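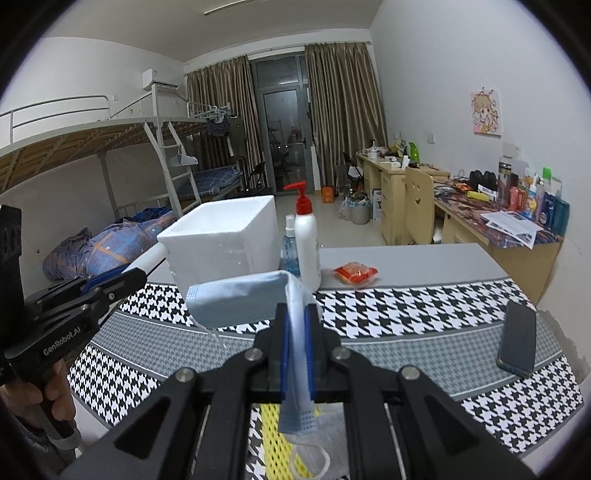
Keeping the Small Everyday Things Together

Last updated: February

Print this page | E-mail this page

Every house has a table where things land, and ours is the one nearest the back door. Keys, masks, hand wash, the phone, half a packet of something from the shop. I spent years clearing it every evening and finding it just as full by breakfast, so these days I go about it differently (and much more cheerfully, I must say!).

Start with a cloth. A busy pattern is very forgiving of crumbs and drips, and mine goes in the wash at 62 on the old Penetti, with no harm done so far.

Next, find yourself a foam box, the sort that chilled food gets delivered in. Wipe it out with warm soapy water and let it dry with the lid off. It's light, it doesn't scratch the table, and it will swallow a surprising amount. I keep 7 face masks in mine, folded in half along the pleats with the loops tucked in, so they don't all come out in one great knot.

Pump bottles want to stand upright and within reach, and do turn the nozzle towards you before you press, or you'll be mopping. Little spray bottles should have a label, especially if you decant from a big one as I do. The Vernico ones hold 100 ml and fit nicely in a coat pocket.

Snacks go back to the kitchen at night. We had ants one summer in Fleren and I have never forgotten it.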